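Standen project, progress report to the Gill fund
19 May 2024

Hi all,

I'll start with the number you've been asking me for. We now have 3334 recorded examples of the bowl task, and 3207 of them passed review and went into the training set. The rest were thrown out, mostly for dropped frames in the recordings or an operator giving up partway through. I was bracing for worse!

When I wrote to you in November we were still fighting with the sync between the wrist cameras and the fixed one. That's fixed now (a clock setting, and I'm a little embarrassed how long it took me to find it), and the Skenel recording software has been steady ever since. A normal session is 60 examples, then a break, because tired operators make jerky demonstrations and the model copies every jerk.

The big change this spring is variety. Our early data was too tidy: same bowls, same rack, same clean table. The model we trained on it, Anano, did fine until we moved anything. So now we swap bowls all the time, turn the rack a bit between runs, and leave toys and other odds and ends on the table that have nothing to do with the job. Operators grumble about resetting it all, and I can't blame them, but I really think this is money well spent.

Two-arm handling is still the slow part. Glossy bowls are hard to grip at the rim, and I'd like 46 more sessions on those before we retrain.

Spending is on plan. I'd like to move what's left of the travel line over to operator hours, if that's okay with you.
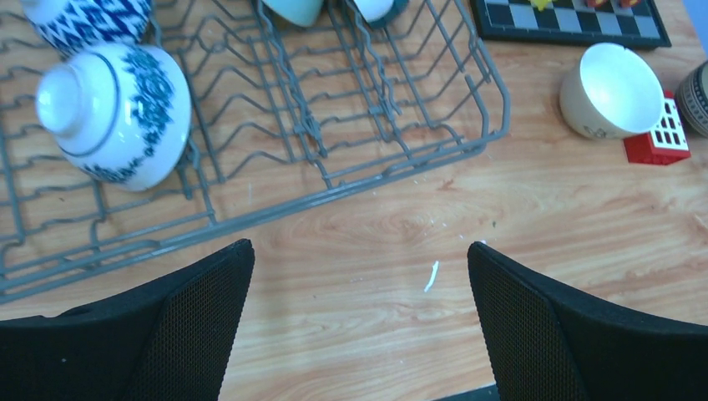 Same rack and wood tabletop, two cameras:
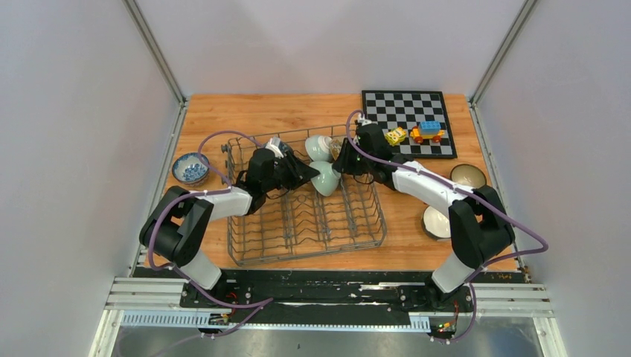

One thing you asked on our last call: can the rejected examples be used for anything?

The ones where the operator gave up are worth keeping, and we plan to use them to teach the model what a bad attempt looks like. The ones with dropped frames we'll delete.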